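Automation and the Changing Workplace
Handout 4: The repair bench

Read this before the seminar. Bring your notes from Handout 3, we will need the list of tasks you made there.

1. The case

Our case for this unit is Wiltitz, a company that takes back used office computers, repairs them and sells them again. The bench work was for many years done fully by hand. Last year the company started a trial in its Odia workshop, where one part of the work, the handling of processors and other small parts on the motherboard, was given to a robot arm. The trial is called Gokeo inside the company, and the workers use this name also for the robot itself, which can confuse you when you read the interviews.

In the trial period 1,146 computers passed through the workshop. Please keep in mind that this is the number for all benches together, the manual ones included.

2. What the task asks from a person

Placing a processor looks like a small thing. The worker opens the metal load plate, holds the processor by its edges, finds the right direction, and lowers it straight on the pins. A bent pin can make the whole board useless. In the interviews the experienced technicians say that they do this "with the fingers, not with the eyes", and they find it difficult to explain to a beginner. In our course we call this tacit skill (see Handout 2).

When the same task goes to a gripper, everything that was in the fingers has to be written down or measured: how high to stop over the socket, how much to turn, how hard to press.

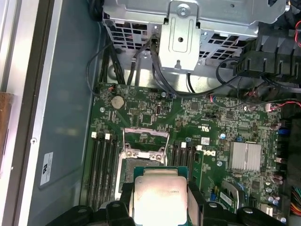

3. What changed for the workers

Three groups were interviewed, and their answers do not agree.

Technicians. They no longer place most processors themselves at the robot bench. They prepare the case, watch the arm, and step in when it stops. Several said the work is easier for the back and the neck. Others said that watching is more tiring than doing, especially after 45 minutes without a break. One of them described her day as "waiting for a mistake".

Trainees. Before the trial, a trainee learned on old boards during the first weeks. Now there is less practice of this kind, and 27 trainees and junior workers signed a letter asking for fixed hours at the manual benches. The company agreed to it in November.

Team leaders. They got a new kind of work: to write instructions for the arm, to keep the holders and trays in order, and to decide who is responsible when a board is damaged. The last point was still open when the interviews were made.

4. The layout of the workplace

Students often look only at the arm. Please look also at the table. A person can take a part from any corner of a messy bench, but the arm works better if each part has a known place. So the bench is arranged for the machine first, and the human worker must put things back exactly. Geraghty, in the course reader, calls this "tidiness from outside" - the order is not chosen by the person who must keep it.
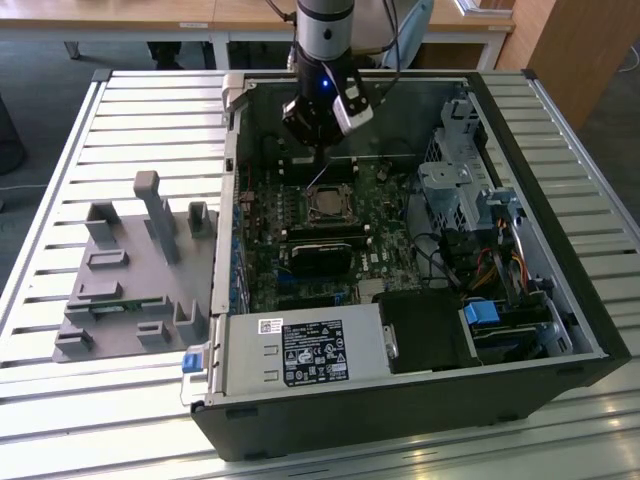 Figure 2. Robot arm over an open desktop computer, with the gray fixture tray to the left of it.

Compare this with your own workplace or with a kitchen you know well. Who decided where the things are kept? Could you change it without asking?

5. Words to know

Tacit skill: knowledge which a person can use but has trouble to put in words.
Deskilling: a job needs less skill than before, often with lower pay as a result.
Upskilling: the opposite. Both can happen in the same workshop, to different people.
Monitoring work: work in which the main duty is to watch a machine and react.

6. For the seminar

Prepare short notes on these points, half a page is enough.

- Choose one of the three groups in section 3 and say if their work was deskilled, upskilled or both. Use at least one statement from the interviews.
- The letter of the trainees asked for hours, it did not ask for money. Discuss what this tells us about how they see their future in the trade.
- Suggest a rule for responsibility when a board is damaged at the robot bench. Think of the technician who was watching at that moment.

The interview texts are in the course folder. Read the team leaders last, their part is over twice as long as the others.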